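My Semester With Leftovers: What a Shared Dorm Kitchen Throws Away

Household Systems project report
17 October 2019

Why I picked this

I'll start with the soup. Last spring I made a giant pot of lentil soup, put it in the hall fridge in Cumcombe House, and forgot it existed. When I found it again it had gone fuzzy. I felt bad for a whole afternoon, and then I noticed that the shelf below mine was full of other people's forgotten soup (well, mostly rice and pasta, but you get the idea). So when Mr. Aubert told us to choose a household problem we could study without spending any money, I already had mine.

My question was pretty simple: why do people in a shared kitchen throw away food they cooked themselves? I don't mean dining hall food or takeout. I mean the stuff they shopped for, chopped up, and cooked, often at eleven at night when they should have been asleep.

What I thought I'd find

My guess going in was that people forget. That's what happened to me, so naturally I assumed it happened to everybody! I wrote in my proposal that "forgetting" would be the top reason by a mile, and Régis Aubert wrote in the margin, "How will you know if you're wrong?" That was annoying and also fair, and it made me change the whole survey. My first version practically handed people the answer. The second version just had a blank line after the word "why."

How I did it

There were two parts. The first was a paper log taped to the wall over the trash can. Anyone tossing leftovers was supposed to write down what the food was, how old it was, and why it was going. The log stayed up for 5 weeks. By the end I had 75 entries I could read, plus a few I couldn't, plus a very good drawing of a chicken.

The second part was interviews. I talked to 37 people on my hall and the one above it, mostly while they were cooking, which I'd recommend to anyone doing this kind of project. People will tell you a lot when they're stuck stirring something. I took notes by hand and typed them up the same night — when I waited until the next day, I couldn't read half of them.

I sorted the reasons into four groups: forgot about it, didn't want it anymore, wasn't sure it was safe, and too much trouble to reheat. That last group wasn't in my plan at all. It came out of the blank line.

What people told me

Forgetting did come up a lot, so I wasn't totally off. But it didn't win. The biggest group was "didn't want it anymore," and when I asked people about that one in person, it kept turning into something else. They didn't want it because it was going to be dry, or rubbery on the outside and cold in the middle. One girl said her leftover pasta was always great until she heated it, and then it was like eating a rope. So a bunch of the "didn't want it" entries are really about reheating, and I went back and forth for days on whether I should move them.

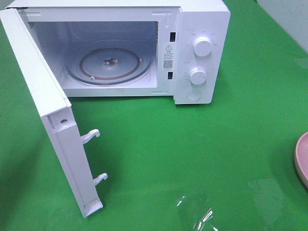 In the end I left them where the person had put them and wrote a note about it. Mr. Aubert says you shouldn't fix people's answers for them, and I think he's right, even though my chart would have looked a lot more exciting the other way.

The safety answers surprised me too. Plenty of people had no idea how long cooked food keeps in a fridge. I heard everything from "one day" to "until it smells." The guideline we used in class is 3 to 4 days for most cooked leftovers, and hardly anyone I talked to knew it. Some people were tossing perfectly good chili the morning after they made it, and others were eating rice that I would not have touched with a stick. (I told them so. I know an interviewer isn't supposed to, but come on, it was old rice.)

Rice and pasta were the foods that showed up most on the log. Everyone makes too much of both. I do it too, and I have never once cooked the right amount of spaghetti for one person.

Things I tried

For the last part of the project I tested a couple of cheap fixes on my own food and on anyone who'd let me. The first was labels, just masking tape with the day on it. Labels helped me a lot. They helped my neighbor zero, since she said she stopped seeing the tape after the first weekend.

The second was a reheating sheet I hung up by the sink. It said to add a splash of water to rice and pasta, cover the dish, spread the food out flat, and stop halfway to stir. I also put in that leftovers should come out steaming hot all the way through. A couple of people told me the water trick changed their lives, which seems like a lot, but I'll take it!

What went wrong

The log ran out of space twice and I didn't notice right away, so there are gaps. Also, people who write on a log are probably not the same people who shove a whole container in the trash and run. And once everyone knew what I was doing, they'd hide their old food when I walked in, so my own snooping was messing up my numbers.

What's next

I'd like to run the log again in November with a second sheet for the food people finish, so there's something to compare it to. I also want to split "didn't want it" into two lines and let people choose for themselves. My tape is still on the fridge door if anyone needs some, and the marker is on a string now.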